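Home Stories Serial Poems Archive About Submit

The Wrong Sister's Coat

by Radwa Badawi

February 14, 2018

14 shares | 2 comments

Tsehay Weldu took the coat from the hook by the door of the Rivusby library and was halfway home before she put her hand in the pocket and found somebody else's keys.

It was a navy coat with a grey lining. Hers was also navy with a grey lining, and hers was presumably still on the hook. She stood under the railway bridge and went through the pockets properly. There were the keys, a bus ticket, and a folded list in small upright handwriting that she knew at once, although she had not seen it for two years. Her sister-in-law, Tsion, still crossed her sevens.

They had stopped speaking after the funeral. It was over the piano. Tsehay's brother had left no will, and Tsion had sold the piano to a man from Vorutine for 500 pounds without asking anyone. Tsehay had learned to play on it. She had said things on the phone that she had planned out first, so she could not claim they had slipped out.

She read the list again. It said: stamps, light bulb, face wash, ring the council, Mother's birthday.

She could have gone back to the library. It shut at five and it was now ten past. She could have posted the keys through Tsion's door, but then Tsion would be standing outside it. So she walked to the supermarket at the top of Drerkeck Road, which was the only other place she could think of.

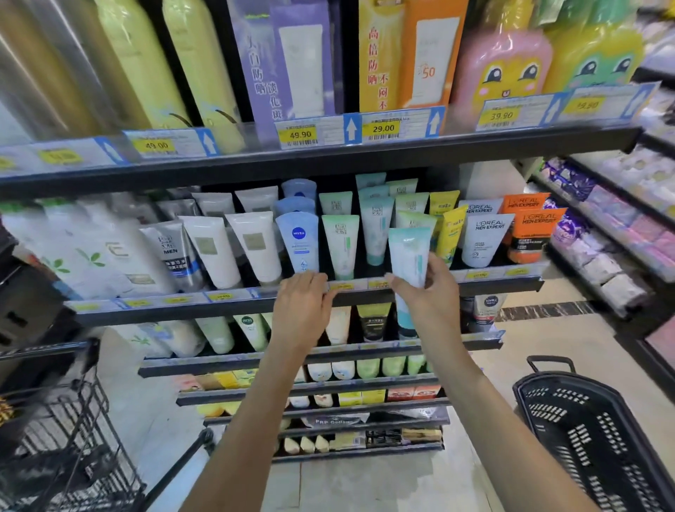

Tsion had never been able to shop quickly. When she first married into the family she would take an hour over a bag of rice, and Tsehay's brother used to wait in the car with the radio on. She was in the skincare aisle now, wearing Tsehay's coat with the sleeves pushed up, and she had one hand resting on the front of the shelf while the other lifted out a pale turquoise tube of cleanser from the row. She read the back of it. On the shelf over it were the sunscreens, a lavender box and a yellow-and-orange one, in February.

"You've got my coat on," Tsehay said.

Tsion looked down at herself. She put the tube back, and then seemed to change her mind and took it out again.

"I wondered why there was a hole in the pocket," she said.

"There's always been a hole."

"I've lost a pound down it."

"It'll be in the lining. They're all in the lining."

A woman with a trolley wanted to get past. They both stepped in the same direction, then both stepped back, and the woman waited with her eyes on the ceiling until they had sorted themselves out.

"I read your list," Tsehay said. "I didn't know whose it was until I'd opened it."

"It's only a list."

"It says Mother's birthday."

"Well, it's on Friday." Tsion had always called her that – Mother, as if there were just the one between them. "She'll be 96. I send her a card. She doesn't write back, she can't with her hands, but Ctibor at the home reads it to her."

Tsehay had not known about the cards. She visited on Sundays and there were always cards on the windowsill, and she had never picked one up to see who it was from. She thought about that for a while.

"You could come," she said. "There's a cake. It's from a shop."

"Would she want me?"

"She asks where you are. I say you're busy."

Tsion nodded. She did not say whether she had been busy.

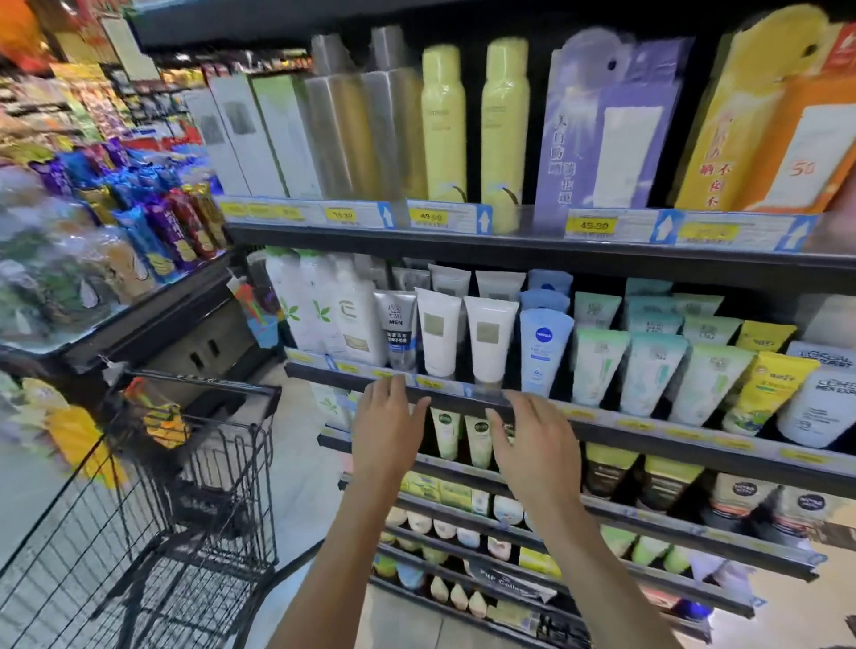 The car park

It was dark by the time they came out. They swapped coats beside the trolley shelter, and for a moment they both stood there in their jumpers with the wind coming straight across from the bypass. Tsion's hands were cold and she had trouble with the buttons.

"I didn't want to sell it," she said. "The piano. The rent was due and the boiler had gone. I couldn't say so to you. You'd have given me the money."

"I would have, yes."

"That's what I mean."

Tsehay felt along the hem of her own coat until she found the coins. It took some working to get them back up to the hole. She held out a pound and Tsion took it.

"The man in Vorutine, he's called Vieira," Tsion said. "Tarcísio Vieira. He's got two girls learning on it. He sent me a letter last August to say the younger one had passed something. I've still got it, if you'd like to read it."

"Is it far, Vorutine?"

"It's two buses."

The first of them was pulling in across the road, going the other way. They watched it load up and leave. Then Tsion checked her pocket for the keys, and they walked down the hill as far as the bridge together.

2 comments

Recent stories

Assefa and the Borrowed Ladder
A Room Over the Chemist's
What the Ferryman Kept
Four Letters to the Water Board
The Long Way to Drerkeck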